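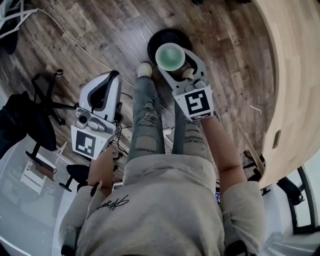

kettle wrangler @kettlewrangler · February · 14 posts

1/ My job this month is picking up a cup so that a robot can learn to pick up a cup. I have a degree. Thread.

2/ The robot is called Kettle. It has two arms and lives at Skomevik, and I mostly see it on video calls, where it looks tired. Everything it knows about cups it gets from people sitting on a floor with a gripper in each hand.

3/ You hold one like a very serious hot glue gun. Squeeze, the fingers close. The little camera on top watches what the fingers are doing, and the square marker on the side is how the software works out where the thing is. Keep your sleeve off the marker. I say this as the owner of many long sleeves.

4/ We tried remote control first. Full rig, me in one room, Kettle in the next, enough lag to put milk away in. I'd reach for a cup, wait, decide it hadn't registered, reach again, and then it would do both. With the handhelds there's no robot in the loop at all, so the only slow part is me.

5/ Mint-green cup, gray gripper, long fingers. It's a good cup to learn on. The pale rim shows up well and the sides give you something to squeeze. I now have opinions about cups that I can't share at parties.

6/ Total so far: 1,457 demos. Of those, 293 went in the bin. Most of the bin is me starting to move before the recording did.

7/ The rest of the bin is style. You would think there's one way to lift a cup. There are at least 7, and if you use all of them Kettle averages them out and goes for the air between two grips. So you pick one and you do it the same way until lunch.

8/ Someone in the replies is asking whether you get better at it. You get slower, and slower is what they want. My early demos were so quick that Multeo (they do the training) sent back a note that just said "please calm down." 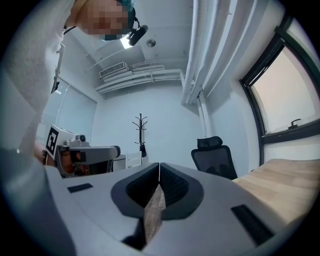 9/ Someone, one small room, and a wide lens that sees all of it. The coat rack is in. The AC unit is in. If Kettle ever greets a smoke detector like an old friend, I'll know where it got that.

10/ Things that have ruined a take: a cable under a chair wheel, a sneeze, me saying "got it" and relaxing my hand while I was still holding the cup.

11/ Also my own left hand. With two grippers the idle one still gets recorded, and mine drifts. Kettle picked this up. It now does a small, pointless wave with the left arm before every grasp, and people at Skomevik find it charming. I have been asked to stop teaching it that.

12/ Lodard wants bowls next. Same grippers, wider object, and the grip I spent all this time on is no use, because the fingers won't go round. I asked if we could do a smaller bowl. They said that's a cup.

13/ For anyone starting out: sit on something, take breaks before your wrist asks for them, and put the cup back somewhere slightly different each time. I forgot that last one for a whole morning and Kettle got extremely good at one spot on the floor.

14/ Replies are open until the bowls arrive. Yes, I still pick up my coffee slowly. No, I don't do the wave.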